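Getting the Pen Bucket and the Paper Strips Under Control

I have been on a small-stuff kick since July. Big things are easy, you find them a shelf and they stay there. It's the pens, the tape, the clips and all those little slips of paper that wander across my desk in Coltley and end up under my elbow while I'm trying to write a grocery list.

So I started with the pens. I dumped every single one out of the kitchen drawer, the car and three coat pockets, and scribbled with each on the back of an envelope. Anything that skipped twice went in the trash. I kept 26, and that still feels like plenty! They live in a little bucket now, the kind with a wire handle, and I love it more than any fancy organizer I've bought. You can grab the whole thing and carry it to the table, and when it gets too full to pull one pen out without dragging up a friend, it's time for another scribble test.
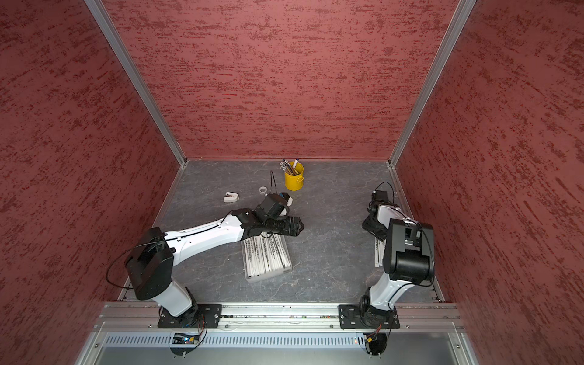
Pens in the yellow bucket, tape beside it, strips in the shallow tray.

Shallow trays are my other big discovery. I used to keep labels and paper strips in a deep box, and I'd have to tip out the lot to find one. In a low tray you can lay long strips side by side with the print facing up and read them where they lie. Mine is a lid off an old Dollon storage tub (the tub cracked, the lid is fine). If you have more strips than fit, start a second stack off to the side – don't pile them on top, or you're back to digging.

A few other things that have worked for me:

Fold over the end of the tape before you put the roll down. It takes a second, and you won't be picking at it with a fingernail later.

Store markers tip down if they're the kind that dry out at the top. Ballpoints don't seem to care either way.

Keep clips in a jar lid or a saucer. Loose ones fall on their side, slide behind something and stay there until you move house.

Wipe the desk before anything goes back. On a dark surface you'll see every crumb and eraser shaving, so I keep a dry paintbrush handy and sweep it all into my palm – 2 minutes, tops.

I do my reset at night while the kettle's on. The tray took me the longest to get used to, and I still catch myself dropping receipts in it. Those go in the Prata cookie tin by the door, and I sort them when the lid won't close.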